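Zinham hand gripper kit, after one semester with our robotics club
Posted by the club advisor, Feltstead

Writing this fast before the order window closes, so forgive typos. Short version: we bought the Zinham kit for $148, used it all fall, would buy again with reservations. Long version follows.

What we got. Fingers, pads, screws, a handle, a cable, a printed booklet. Ours came with one bag of screws short and I had to email. Replacement came, no fuss, but it cost us two meetings and the kids had already started on the write-up.

Who it's for. Middle school and up, I'd say. The younger ones in our club can run it fine but putting it together needs patience and a decent screwdriver. Not the one in the box. The one in the box is junk.

Our project is sorting groceries and snacks. Pick up a thing, move it, set it down in the right spot, don't crush it. Sounds easy. The kids hold the grippers themselves and run through the task over and over, and the recordings go to the arm later on. Goal for the semester was 200 clean runs before the Grarkent meet. We made it with an afternoon to spare, and by then I was sick of the sound of snack wrappers.

Good stuff first. The grip is gentle once you get the feel. The pads hold onto slick plastic way better than the bare fingers did in the first week (we tried, to save wear. Don't.) Screws stayed put once tightened properly. The handle is ok for small hands, a bit fat for the smallest. Light enough that arms don't give out before the attention does.

Wrappers are the real test. Boxes are nothing, a kid can grab a box on day one. Anything that crinkles and slides around inside its own bag is a different sport. Our rule is everything out on the cloth together, big carton, little candies, all of it, and you work through the mess.
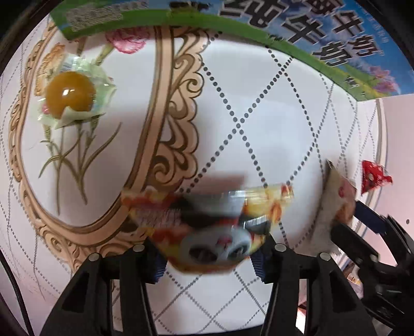 Ambrose wrote back when I shared a draft of this with the other clubs, saying their pads peeled at the corners after a month and that they'd switched to gluing them down before first use, which I wish I had read in September.

So, pads. Ours have peeled a little too, one finger only. I pressed it back and it's holding but I don't trust it. Spares are sold seperately and the price is silly for what they are. If Zinham is reading, put a second set in the box.

Other gripes. The booklet. Steps out of order, tiny drawings, and the part on the cable is half a page. We had it routed wrong for a whole meeting and wondered why it kept snagging. Route it along the outside of the wrist, leave slack, tape it. Done.

Opening width. Fine for pouches and candy. For a milk carton you have to come at it from the narrow side or push it, and pushing doesn't count in our rules. Some of the kids got clever about tipping it first. I let that go, seemed like real problem solving to me.

Two-handed work is where it gets fun. We have 2 of these, so one kid can run both or two kids can share a table and argue. Sharing is slower and louder. Also they learn more, I think? Hard to say. The best runs all came from one person on both grippers, going slow.

Speed is the thing I'd warn other advisors about. Everybody rushes. You look at the recording and it's a blur, and then it gets tossed and they groan. We started making them say "closed" out loud before lifting. Helped a lot.

Would I get a third? Yes, if the budget comes through, plus pads, plus a real screwdriver. Four stars. Would be four and a half with a booklet you can read.

Edit: the short screws go at the tips. Booklet has it backwards.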